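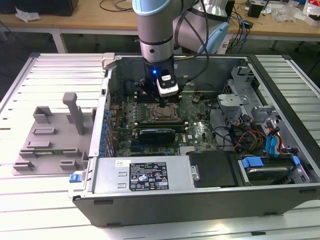 Gripper over the CPU socket, case on its side on the slatted table.

uvin_hanna wrote:
Hello all. I promised in February to write how our disassembly policy is trained, so I try to do it properly. We work on opening old desktop towers with one arm. The method is simple: demonstrations by teleoperation, then a policy which predicts short pieces of motion. We call it Matero. The training set has 3,976 demonstrations. The older version, Krajčí, had 2,090, all on the same model of case.

The result I want to discuss: more data helped very much for the memory modules and almost nothing for the CPU area. I expected the opposite, the socket is big and easy to find.

fimivlow wrote:
Did you change only the amount of data? If the new demonstrations also use other cases, then you compare two things at once.

uvin_hanna wrote:
You are right, and I should have written it. The new set has 15 case models. So the comparison is not clean.
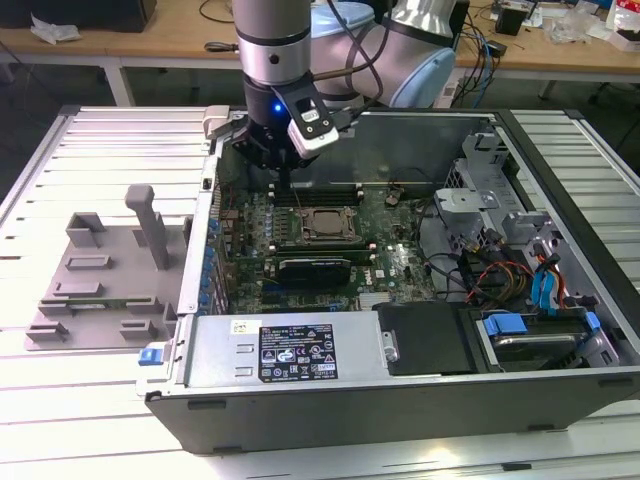 Same tower, fingers pointing down at the memory slots.

uvin_hanna wrote:
For the slots the wrist camera is the most important input. When we remove it from the policy, success on memory falls by half. On the CPU area it makes almost no difference.

ptully wrote:
I don't agree with "success" as you use it. In the Uvinberg report by Eamon Ó Néill a trial is counted when the part is out and nothing else has moved. You count when the part is out. On memory this matters a lot, people push the neighbor module all the time.
— Philomena Tully

uvin_hanna wrote:
We do count a damaged latch as a failure. But a moved neighbor, no, we don't count it. I can score the videos again by the Uvinberg rule. It will take me until Saturday, I think.

fimivlow wrote:
Please also train on 2,090 demonstrations drawn at random from the new set. Then the amount is equal and only the variety is different. I would believe this number more than any other.

uvin_hanna wrote:
Good idea, it is cheap to do. I will run it with 6 seeds.

ptully wrote:
Six is fine for memory. For the CPU area your spread between seeds was already large — I would take more, or not make any claim there.

uvin_hanna wrote:
Then no claim for the CPU for now. I will edit my first post and put the new table under it when the runs are finished.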